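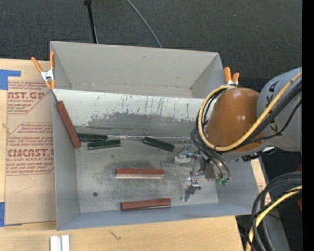

The old bin, with the red and green blocks in it

bramblefoot
Wed 29 April
Right, I'm after opinions on this bin before I spend money. It's the grey metal one with the two compartments and I've had it on the table since January. I like it a lot, but look at the state of the sloped panel in the middle! The bottom half has gone dark and the edges are all flaky. The floor's scuffed too, with cloudy smudges, though that bothers me less. Do I strip it and repaint, line it, or buy a new one? Zürcher do a plain one, code 1507, which would fit the table.

tinlid602
Line it. A bit of thin felt cut to size and you'll never think about the floor again. I did both compartments of mine in one evening.

oldpasture
Please don't line it until you've dealt with the flaking. Felt over loose paint just means grit under felt. Scrape the ragged bits back with a plastic scraper, wipe it down, let it dry overnight, then look again.

tinlid602
I said the floor, not the slope.

oldpasture
Fair enough, I read that too fast. Still wouldn't use felt though. It holds dust and the blocks drag on it.

quillwort
Are those the Famivberg bar blocks? I've got a set in the same sort of dark green and the red ones of mine went pale down one side. Yours looks a bit that way as well, the one lying flat in the middle has a whitish-pink side.

bramblefoot
They are Famivberg, yes, well spotted. I don't know if the pale side is wear or if they came like that – I bought them second-hand in a bag and didn't look very hard.

quillwort
Mine were definitely red all over when new. Doesn't matter for using them, I just keep the pale side down.

Vededon_fan
Going against the grain, I'd leave the whole thing alone. It's a bin. Things get thrown in it. You'll repaint that slope and it'll be marked again in a fortnight.

oldpasture
Scuffs, fine. Flakes end up all over the table.

Vededon_fan
Then hoover the table?

bramblefoot
Ha. I think I'll scrape the slope this weekend and leave the floor bare for now (sorry tinlid). Any particular paint for metal? I've got half a tin of Brasmont grey in the shed but it's for radiators.

oldpasture
Radiator paint will do. Two thin coats and leave it a good few days before the blocks go back in.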